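Textiles and Laundry Practice
Unit 4 handout: Sorting and folding knitted tops

Read this before the practical in Room 154. Bring your apron and the record sheet from Unit 3. The Kerr folding boards will be on the side bench, one per pair.

Why knits come first

Most of the garments you handle in this course are jersey knit: T-shirts, polo shirts, light pyjama tops. Jersey is made of interlocking loops, so it stretches across the width and, to a lesser degree, along the length. A wet jersey top hung by the shoulders will lengthen under its own weight. A dry one left in a heap takes on creases wherever the cloth has doubled over, and the longer it sits the harder those creases are to smooth by hand.

Cotton jersey creases more than a cotton and polyester blend of the same weight. It also recovers well with steam, so few T-shirts need a full press.
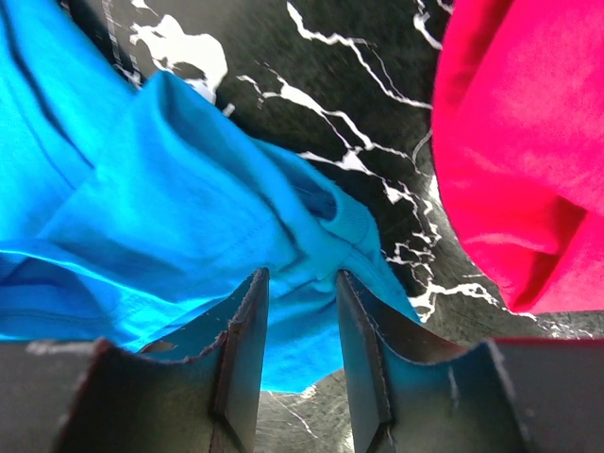 Before folding, every top has to be opened out and read. Find the neckline first, then the side seams, then the hem. Do not start from whichever piece of cloth is nearest your hand, as it may be one layer or four. With a bunched top like the bright blue one, the tall diagonal ridge is the obvious place to take hold, but a ridge tells you only that the cloth is doubled there. Lift it gently, let the rest drop, and look for a seam or a ribbed edge. Once you have the neckline, lay the top face down and work outwards with flat palms. Pulling at the corners distorts the hem.

Surface

Use a smooth, dry, clean bench. Stone and laminate are both suitable. A padded table grips the cloth and is better kept for pressing.

The standard fold

Lay the top face down with the neckline away from you. Place the board at the centre, its upper edge just under the collar seam. Bring one side over the board and turn the sleeve back on itself. Repeat with the other side. Slide the board out and bring the hem up to the collar in two folds. Turn the finished top over and check that the collar sits flat.

Colour groups

Sort into whites, lights, brights and darks. Strong blues and reds go in brights and are washed separately from each other the first time. Record the group on your sheet under code 724.

For next class

Read chapter 13 of the Tavham reader, on care labels, and bring one knitted top from home, unfolded.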